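Radley : inventaire des petites choses de salle de bains

Ce dépôt recense les objets qui traînent au bord des lavabos et que personne ne range au même endroit deux jours de suite.

Contenu
savons/ : pains entiers, pains entamés, restes collés ensemble (ne pas juger)
porte-savons/ : avec ou sans fentes, avec ou sans couvercle
divers/ : tout ce que Solomiia Hrytsenko a refusé de classer

Conventions
Un porte-savon en deux parties compte pour un seul objet. Le couvercle a sa propre ligne, après 8 messages de débat avec Eilidh Buchanan. Les couleurs sont notées à l'œil : « vert olive » et « kaki » désignent parfois la même chose, selon qui tenait le clavier.

Lacunes connues
Aucun savon liquide. Le dossier divers/ grossit plus vite que les autres.

Exemple d'entrée : savon rose, porte-savon vert et blanc à 5 fentes, couvercle transparent posé à côté.

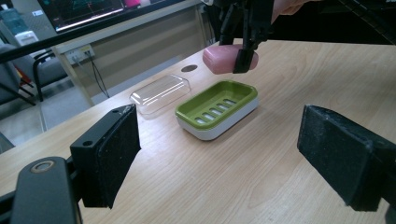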